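Reading time: 16 min

Chapter 2
Words That Travel in Company

If you have ever tried to explain to a visitor why we say "spick and span", you will know the particular embarrassment of using a word every week of your life and having no idea what it means. Span? Span what? You can be perfectly fluent and still come to a halt there, and I have done so more than once, usually in front of a class.

In the last chapter we looked at single words and where they came from. Now we turn to words that come in pairs, joined by a little "and", and which hardly ever go out alone: kith and kin, hue and cry, part and parcel, beck and call. Linguists call them binomials, a rather chilly name for something so homely, and the ones whose order can't be swapped round are called irreversible binomials. Try saying "cry and hue" aloud (go on, there's no one listening) and you'll hear at once that something has gone wrong, even though no rule of grammar has been broken.

Many of these pairs are little cupboards in which very old words have been kept. "Kith" once meant the people and places you knew, as against the "kin" you were related to, and it has all but vanished from English except in this one phrase. "Beck" is a shortened form of "beckon", so to be at someone's beck and call is to come when they wave as well as when they shout. As for "span", it goes back to "span-new", an older expression for something as fresh as a newly cut chip of wood. I find that a lovely thing to be carrying about without knowing it!

When I was first teaching evening classes at Lallgate, a student called Relu Bucur began keeping a notebook of every pair he met, on packets, in sermons, in the small print of his lease. By February he had 361 of them. The lease was the richest source, and with good reason. English law grew up among English, French and Latin, and lawyers got into the way of putting two words side by side where one might have done. "Goods and chattels" and "will and testament" are both of this sort, and you will meet a good many more in section 2.3.

Sound has a hand in it too. Notice how many pairs begin with the same letter (rack and ruin, hale and hearty), and how often the shorter word goes first, as it does in "bread and butter" or "salt and vinegar". We shall ask whether these are real habits of the language or only seem so once you have started looking, and for that we'll borrow the Troltden word list, with its 3,000 phrases gathered from letters and household papers.

Before you read on, write down as many pairs as come to mind in a couple of minutes, and keep the list by you. You will need it for the first exercise.
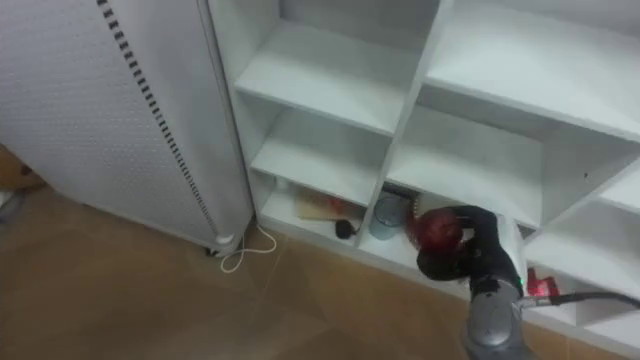 Fig. 2.1 Side by side: a tall white appliance and white shelving.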